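Setting up the Prernel bin-picking kit on a bench

By Maya Akl, June 17, 2019

This guide covers the two-bin configuration of the Prernel kit, firmware 3542. It assumes the arm is bolted down and the Gomelell gripper driver is installed.

1. Place the two bins one directly behind the other and clamp them to the tabletop at the sides. Any bar clamp will do. Bins that shift by 5 mm will throw off the taught floor height.

2. Mark the bin position with tape on the table. The kit has no fixture plate, so tape is the only reference after a bin change.

3. Route the arm cables in a wide loop clear of the rim. Jog the wrist through its full range at low speed and watch for snags.

4. Put a few bar-shaped blocks in the front bin, at different angles. Leave gaps between them for the first run. 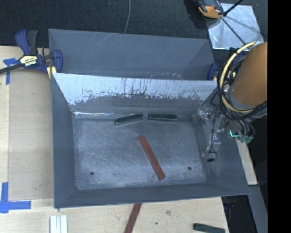
Do the bins have to be the ones sold with the kit?
Any rigid, open bin works if you enter its inside dimensions on the Bins page before calibration.

5. Teach the floor height at two opposite corners, then run the pick test. Set the approach speed to 7 percent. Blocks lying parallel to a wall need the narrow grasp option - it is off by default.

6. Save the job under a new name. The factory job is overwritten without warning.

Worn metal floors can produce stray glints in the depth data. Wissam Khasawneh suggests lowering exposure by 2 steps before changing any filter settings.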